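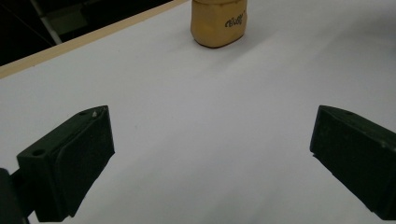
Marites Maglaya holds that the first decision in any household budget is what to leave out of it, and she has defended that view against a good many colleagues who would begin with a complete list of expenses. Her position serves as the starting point for this chapter.

Textbooks > Personal Finance > Unit 3 > Chapter Opening

CHAPTER 3
Planning a Household Budget

A budget is a written plan for the use of income over a fixed period. Most households plan by the month, as rent, utilities and loan payments usually fall due on that schedule. Households with seasonal or uneven income may find a longer period more suitable, and the methods in this chapter can be adjusted to fit.

Maglaya's argument concerns irregular costs. A family that tries to predict every small purchase will often give up the plan within weeks. She advises that minor spending be grouped under a single heading with a firm limit, and that attention be given to the large, fixed obligations. Virgilio Soriano takes the opposite view. In his opinion, small purchases are where most plans fail, and a household should record all of them for at least one full month before setting any limits. Both methods are presented in Section 3.2, and students will be asked to apply each to the same set of accounts.

The Trandham Household

Throughout the chapter, reference is made to the Trandham household, which consists of two adults and one child. Their combined income after taxes is $3000 per month. Groceries cost $516, and electricity and water together cost $118. Other expenses are introduced as they are needed. The figures are kept simple so that the reader may follow each step without a calculator - although one may be useful in the later exercises.

Students should note the difference between fixed and variable expenses. A fixed expense, such as rent, stays the same from one month to the next. A variable expense, such as groceries, changes with use or with price. Some bills contain both kinds: an electric bill may include a set service charge in addition to a charge for power used. Such bills are called mixed expenses and are treated in Section 3.3.

Key Terms

budget period
fixed expense
variable expense
mixed expense
net income
reserve

Before You Read

Write down the expenses you would expect a household of three to have in May. Mark those that would be different in winter. Keep the list, as it will be used again in the exercise on reserves at the end of Section 3.4.

Filed under: Personal Finance, Course Readings

This site uses cookies to remember your reading preferences. By continuing to browse, you accept our use of cookies.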